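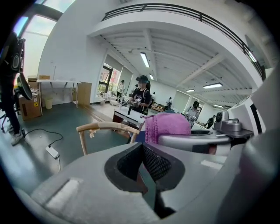 What limits the sustained speed of a thin laptop?
Heat. The processor can run at its highest clock only until the cooling system is saturated, after which the firmware lowers the power limit and the clock falls with it.

Unit 4: Power limits and cooling
Revised 30 August 2019

4.1 Terms
Short-term limit: power the processor may draw for a brief burst.
Long-term limit: power it may draw indefinitely.
Throttling: a forced drop in clock speed when a temperature or power limit is reached.

The maker of the laptop sets both limits, within a range allowed by the chip supplier. Two machines with the same processor can therefore give quite different results in a long test.

4.2 Worked case
The Bromon and the Gorko share a processor and differ in cooling. The Bromon has one fan and a single heat pipe; the Gorko has two of each. Both were run on the Clistunley bench in June, on mains power, with the lid open.

First run, from cold: Bromon 2,419 points, Gorko 2,400 or a little over.
After repeated runs: Bromon about 2,000, Gorko almost unchanged.

The Bromon held its case temperature down by cutting power early — a design choice made in firmware, which an update could alter.

4.3 Reading a published score
Check whether the figure comes from one run or from a series. Check the power profile, the room temperature and the state of the battery. A score given without these can't be compared with another.

4.4 Before the next session
Read Bošković, chapter on heat transfer, up to the section on vapour chambers. Bring the log from your own bench run (at least 80 samples). Plot clock speed against time and mark the point where the long-term limit takes over.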